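Bambusmatte auf dem Bett: verrutscht ständig, und wohin mit dem Bettzeug?

Forum Haushalt & Wohnen > Schlafzimmer

Eylül Bilgin
Hallo zusammen, ich habe für den Sommer eine Matte aus Bambus gekauft, so eine mit ganz feinen Streifen, die man direkt auf die Matratze legt. Meine Tante schläft seit vielen Jahren auf so einer und schwört darauf. Ich habe jetzt aber zwei Probleme damit. Erstens rutscht die Matte in der Nacht immer Richtung Fußende, am Morgen muss ich sie jedes Mal wieder hochziehen. Zweitens weiß ich nicht, wie ich das Bett am Tag ordentlich machen soll. Mein Zimmer ist klein, einen großen Schrank habe ich nicht, und die Sachen liegen am Ende alle auf der Matte: Kissen, Decke, Kleidung von gestern. Darunter habe ich ein normales Spannbettlaken, ziemlich glatt. Soll ich das Laken ganz weglassen? Und wie macht man so eine Matte sauber, darf sie nass werden? Auf der Verpackung stand leider nichts auf Deutsch. Vielen Dank im Voraus für jede Hilfe!

Firdevs Dönmez
Hallo Eylül, ich benutze solche Matten schon lange und kann dir vielleicht etwas dazu schreiben.

Zum Rutschen: Das Laken würde ich nicht weglassen, sonst kommt der Schweiß direkt in die Matratze. Aber nimm ein anderes. Glatter Satin ist das Schlimmste, was man unter Bambus legen kann. Besser ist dicke Baumwolle oder eine dünne gesteppte Decke, die man an den Seiten fest einschlägt. Auf den Nähten hält die Matte viel besser. Wenn es trotzdem rutscht, kannst du an den 2 unteren Ecken ein Stück Antirutschmatte legen, wie man es für Teppiche kauft. Ich habe eines von Beston, es geht aber sicher auch jedes andere.

Zum Saubermachen: Nicht in die Waschmaschine und nicht in die Badewanne. Ich wische sie einmal in der Woche mit einem gut ausgedrückten Tuch, immer in Richtung von den Streifen, niemals quer. Danach aufstellen, bis sie ganz trocken ist, aber nicht in die starke Sonne, davon wird der Bambus spröde. Wenn du einen Ventilator hast, stell ihn davor, dann geht es schneller.

Und das Aufräumen: Bei mir hat geholfen, dass jede Sache auf dem Bett einen festen Platz hat. Kissen immer an das Kopfende, aufeinander, und die dünne Decke gefaltet oben drauf. Kleidung lege ich sofort zusammen, wenn ich sie ausziehe, auch wenn ich müde bin.
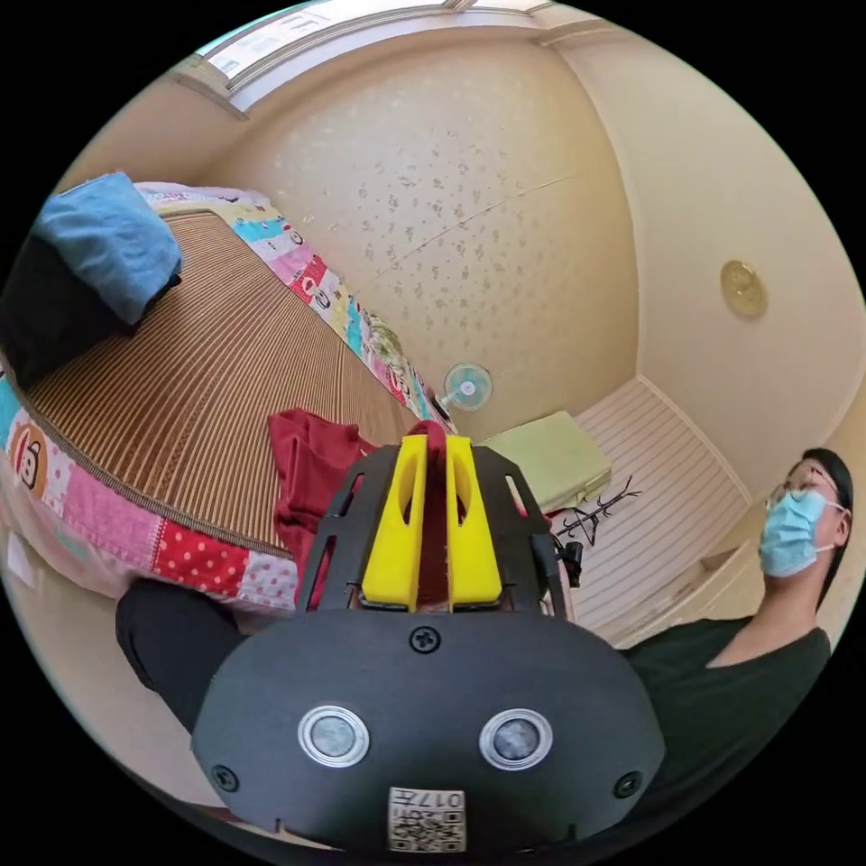
Am besten fängst du mit den weichen Stoffen an, weil sie am meisten Platz wegnehmen, wenn sie nur so hingeworfen sind. Die Winterdecke gehört im Juni sowieso nicht mehr auf das Bett, dafür gibt es flache Taschen mit Reißverschluss für unter das Bett. Miss aber vorher die Höhe, meine erste war zu dick und ich musste sie zurückschicken.

Viele Grüße, Firdevs

Tekin
ich hab die matte nach einem sommer wieder verschenkt, die haare haben sich immer dazwischen geklemmt. jetzt leinenlaken und fertig

Eylül Bilgin
Danke euch beiden! Das mit dem Satin wusste ich nicht, meines ist wirklich so ein glänzendes. Ich probiere zuerst die gesteppte Decke, eine habe ich noch. Firdevs, wenn du die Matte im Herbst wegräumst, rollst du sie oder faltest du sie?

Firdevs Dönmez
Rollen, mit der glatten Seite nach außen, und locker mit einem Stoffband zubinden. Beim Falten können die Stäbchen brechen. Vorher muss sie bitte ganz trocken sein, sonst riecht sie im nächsten Jahr.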